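Mendullow Code

The Mendullow Code is a voluntary set of rules for the upkeep of gripper fingers used in robot handling work. It was first issued in October by Visto and asks for pads to be checked after every 10 hours of use and replaced once an edge lifts. The figure of 10 hours is given without a source. A later note cites 1,832 logged checks but does not say how many found a fault, and the code sets no test for grip. Makers may declare that they comply without outside review.
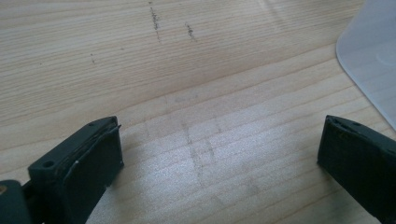
Carine replied that a weak rule still gets people to look at their pads, and that waiting for a proper standard would leave most workshops with none at all.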